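Brenholm fruit store, workshop notebook
Jul 10, 2021
Subject: keeping oranges (again), and the damp end of the cold room

Picking up from the June pages, which I left in a muddle, and I'm sorry to whoever had to read them. Maya Atallah very kindly went through my handwriting and copied out the parts that could be saved, so the tape in the margin is hers and the coffee ring is mine.

The oranges came in this morning, a little earlier than I was ready for, in the good cardboard cases with the holes down the sides. We have 114 fruit for this round. Nour and I unpacked them on the long bench and gave every one a look and a gentle squeeze, the way my aunt used to do at the market, and I must say it was one of the nicer mornings we've had in here. The whole place smells wonderful. Most of the fruit is firm with the little green button still sitting tight on the stem end, and I was glad to see that, as the last lot had lost a good many buttons and those were the ones that went on me first.

What we want to find out is the same thing we wanted to find out last time: how long an ordinary eating orange stays pleasant in our store with the foam net on and with the net off, and whether the damp end of the room is as bad as Triin says it is. (I've come around to thinking she is right, but I'd like to see it on paper.) Half the fruit keeps its net, half goes bare, and each half is split again between the damp end and the door end. Single layer, stem up, none touching the wall. I've put the Rawashdeh thermometer at the damp end and the old dial one by the door, and they agreed with each other when I stood them side by side on the bench over lunch, so I'm happy to trust them both for now.

A word about washing, while I think of it. In June we washed everything, and I believe that was a mistake. We used tap water and a soft cloth and let the fruit drain on a towel, and I'm fairly sure some of it went into the store still wet around the stem. That's just where the blue mold started. This time nothing gets washed until it's going to be eaten. If there is dust on it, wipe it with a dry cloth and leave it be.

Maarten asked whether we should wrap a few in tissue, like the fancy boxes at the holidays. I'd love to, and I remember those papers fondly — my sister and I used to smooth them out and save them in a tin — but I don't want to add another kind of wrapping in the middle of a round. We can do it next time. I've written TISSUE on the board so it won't get lost.
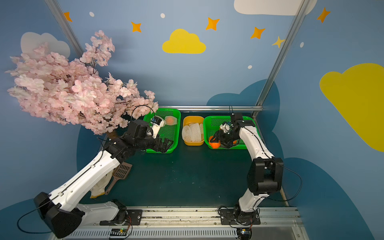

Green baskets at either end of the row.

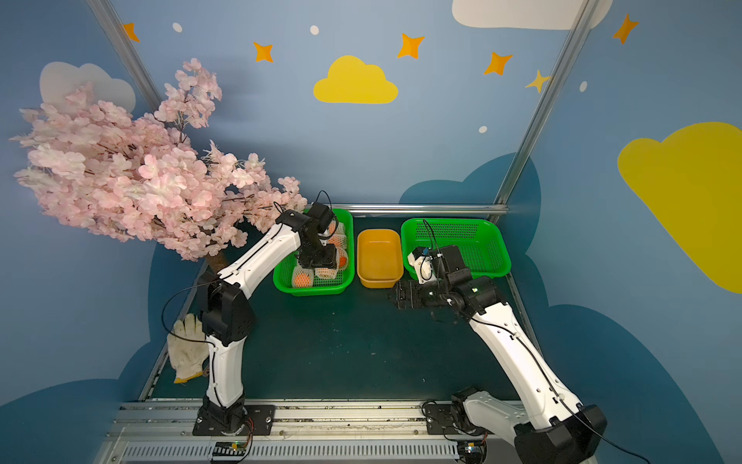 Does the foam net have to come off before an orange goes into the cold room?

It can stay on, as long as the fruit is completely dry underneath. The net helps against knocks and keeps one orange from resting right against the next, but it also makes it harder to see a soft patch, so slide it back at every check and look at the whole skin before pulling it up again.

That question was Maya Sabbagh's, from her note on the door, and I thought I'd better answer it where everybody can find it.

Checks. We'll go through the fruit every two days, whoever is in first. Pick each orange up, turn it over, smell the stem end. A sour or musty smell counts even if you can't see anything. Take out anything soft, anything with white or blue fuzz, and also its nearest neighbors if they were touching, and put the neighbors on the kitchen shelf to be eaten soon. Please don't put a doubtful one back "to see." I did that in June and I lost the whole corner of the tray for my trouble. Weigh the marked fruit on the Plokine scale and write the figure in the blue book, with your initials. Let the scale settle first. It wanders a bit when the compressor kicks in.

Air. I'd forgotten how still it gets behind the shelving. Triin Lūse came by after lunch and held a strip of toilet paper on a thread at different spots, and at the damp end it just hung there. By the door it fluttered nicely. She thinks we could pull the shelf three inches off the back wall and leave the bottom shelf bare. We did both before she left, and with the paper held in the same corner it did stir a little. Not much, mind you. I'll ask at Flivbridge if they still have that small fan they lent us when the apples were in.

The apples, by the way, must stay out. I found a bag of them on the top shelf, very nice ones too, and I moved them to the office. I know it's the coolest place in the building and I don't blame anyone one bit, but I don't want them sharing air with this round, and they make it hard to tell what I'm smelling.

Small things so I don't forget. The door seal is coming loose at the lower hinge side, and I've pushed it back with my thumb, but it wants glue. We're low on labels, the kind that stick in the cold. The floor mat by the door curls and I tripped on it twice. Nour took home the bruised ones from the bottom of the second case for marmalade and promises us a jar.

How long to run it: up to three weeks if the fruit holds, and sooner if the bare half starts going all at once. I'd like Maarten Meijer to do the taste check at the end, with the nets off and the fruit mixed in one bowl so he doesn't know which is which. He's fussy about oranges and he'll enjoy it.

Dial thermometer read a touch higher at closing than at noon. Door was open a good deal, so I'll read it again first thing before anyone goes in.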